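Tulia Twin Study: progress report, August 2023

Hi all, and thanks again for your patience over autumn! The funding came through in April and we've been flat out ever since, so I'll try to keep this to a page (I never manage it).

The big news is that recruitment for the handedness arm has closed. We have 700 twin pairs with usable questionnaires from both twins, and 212 of those are pairs where one twin writes with the left hand and the other with the right. That's the group I was most worried about, so I'm pretty chuffed. Genotyping is with the Skastier lab and the first plates are back.
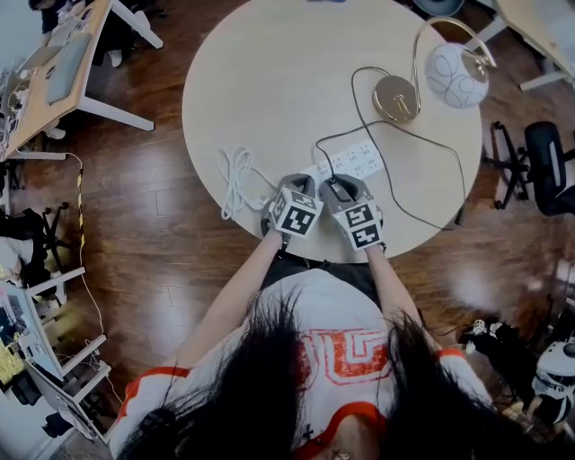

Round table, white power strip, both hands busy.

Early heritability estimates look modest, much as the older literature would lead you to expect. Please don't quote them yet! I still need to sort out zygosity for 4 pairs whose answers don't match their DNA.

Money: we're $2890 over on postage and saliva kits, mostly because the Hesarville families needed a second mail-out. I'd like to cover it from the travel line if you're happy with that.

Next up is the Rathnayake scoring, then a draft of the methods section, which I'll send round as soon as it's readable.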